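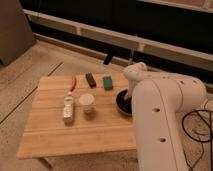 The Otdale low table in use, with hand tool, bottle, cup and bowl on the top.

Product Review: Otdale Low Table, Square, Light Finish
Household Equipment Assessment Service, Brellia
Reviewed by Etelka Barta. Technical reading by Etelka Bozsik.
26 June 2026

The Otdale is a small, square, low table sold for general household use. The Service received a number of requests from members for an assessment of work tables suited to small rooms, and the Otdale was selected as the least expensive model in its group. It was purchased at the ordinary retail price through Trokilska and was not supplied by the manufacturer.

Assembly

The table is delivered flat. The legs are attached from beneath with the hardware provided, and the work was completed by one person in 20 minutes. The printed instructions are adequate, although the drawing for the second leg is reversed and should be corrected in the next printing. All parts were present. Reviewers recommend tightening the leg bolts again after the first week of use, when slight movement was noted at one corner.

Top surface

The top has a light, honey-colored, bamboo-like appearance, with the planks running in one direction. The edge is thin, and this gives the table a lighter look than others in the group. The color is close to that of a pale wood floor, and members with such floors may wish to compare the two before purchase. Against this surface, dark and brightly colored articles, such as a black bowl or a red-handled tool, are easily distinguished. White articles stand out less but remain clear.

The finish resisted water left standing for 8 hours. Cooking oil left a faint mark that was removed with a damp cloth and mild soap. A hand tool drawn firmly across the planks left a visible scratch, and a mat is advised for regular repair work. The maker offers no touch-up kit for the finish.

Capacity and use

The Service evaluated the table as a surface for sorting, light repairs and occasional meals. It holds a bowl, a cup, a bottle and several smaller articles without crowding. It is not large enough for two persons to work at opposite sides in comfort. Its low height suits users seated on the floor or on a cushion. Users who have difficulty rising from the floor should consider the Gulyás side table, reviewed in April, which stands at chair height and has a similar top.

The table has no raised rim. Small round articles may roll off, and bottles laid on their sides should be placed away from the edge. The short, dark legs did not mark the floor during the trial, but felt pads are not included and should be fitted on soft wood.

Stability

With the bolts fully tightened, the table remained steady under ordinary hand pressure at each corner. Some rocking was observed on an uneven floor. The feet are not adjustable, and reviewers consider this the principal weakness of the design.

Finding

The Otdale is recommended for light household work in small rooms with level floors. It is not recommended for use with heavy tools or as a seat. Members may request the full test record from the Brellia office in writing, quoting the title of this review.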